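Pedov Recipe Text Collection

Version 2, released Jan 3, 2023

Summary

Pedov is a collection of home recipes in plain text. It holds 979 recipes, which were typed from handwritten notebooks by members of the Wurkemach cooking circle. The purpose is to help people who study how cooks write for other cooks, and also people who want simple text for testing a search tool.
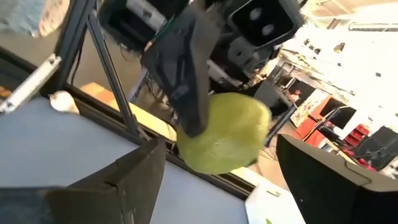 A yellow-green item, close up.

What is inside

Each recipe is one text file in UTF-8. The first line is the title, the second line is the name of the notebook, and after an empty line comes the recipe itself. We kept the spelling of the writers, also when it is wrong. Amounts are as in the notebook, so "a cup" can mean different cups in different files.

The folder "pleltside" has 204 recipes from the Pleltside notebooks. These are older and have many short forms, for example "tsp" written as "t" or only as a small line. The file abbrev.txt explains those which we could understand.

The folder "mulligan" has 127 recipes for soups and stews. All the others are in the folder "general".

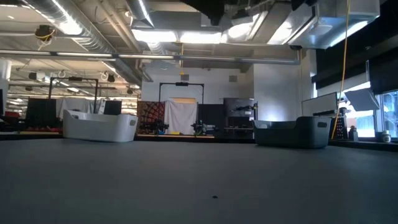 Changes from version 1

Double recipes were removed when the text was the same word for word. If two notebooks have the same dish with different amounts, both stay. File names do not have spaces anymore. Please check your scripts if you used the old names.

Known problems

Some lines were under stains and could not be read. They are marked with [?]. Oven temperatures are missing in most of the Pleltside files, and we did not want to guess them. Please do not use the collection for advice on canning or on allergies, it was not checked for this.

License

You may copy and change the files for any use, if you name the Pedov collection as the source. Corrections are welcome and will go in the next update, planned for February.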